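Transom light

A transom light is a small window set above a door or above a larger window, separated from it by a horizontal bar called the transom. In everyday speech the bar has lost its name to the glass, and most people who say "transom" mean the window. The bar has not complained.

Purpose

Before electric lighting, the inner rooms and hallways of a terrace house got whatever daylight could be talked into coming through the front door. A pane above the door let some in without giving passersby a view of the household at breakfast. Where the light could be opened, it also let warm air out near the ceiling, along with cooking smells and a good share of private conversation. Hotels fitted them over bedroom doors for many years, to the benefit of ventilation and the ruin of secrets.

Types

A fixed transom light has no moving parts and is the cheapest to make. A hopper light is hinged at the bottom and tips inward. An awning light is hinged at the top and swings out, so it can stay open in light rain. A pivoting light turns on pins at the middle of each side and is favoured by people who own a long pole and know where they left it. 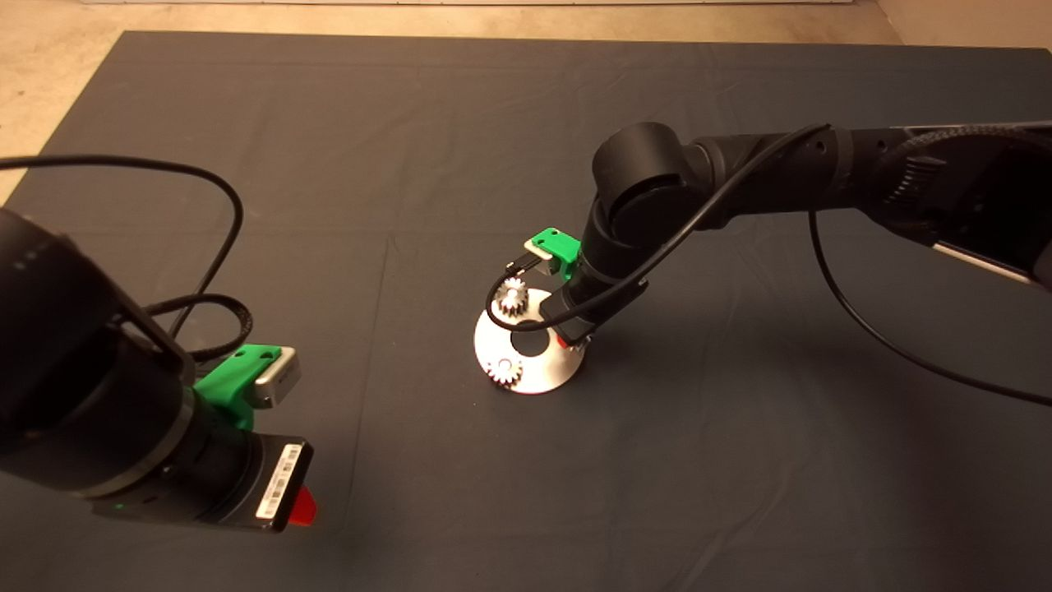 A fanlight is the half-round form, with glazing bars spread like the ribs of a fan. The word is also used for plain rectangular lights, which annoys some people and is unlikely to stop.

Operation

Older opening lights are worked by a rod fixed to the door frame, with a sliding grip and a thumbscrew. The rods are often found painted solid, usually in several colours. Newer ones use a chain winder or a small motor. The Sivorden winder, made by the firm of Tanguy, was sold in two finishes and remembered mainly for its squeak.

Restoration

In the town of Plornov, a survey led by Harish Pisharody recorded 1,227 front doors with a light above them. Of these, 941 were fixed and 71 had been boarded over. A further 37 were listed as "opening, in theory". The survey was published in June and is still used by the local heritage office when owners ask to replace the glass.

See also

Fanlight
Sidelight
Clerestory
Mullion

This page was last edited on March 12, 2019.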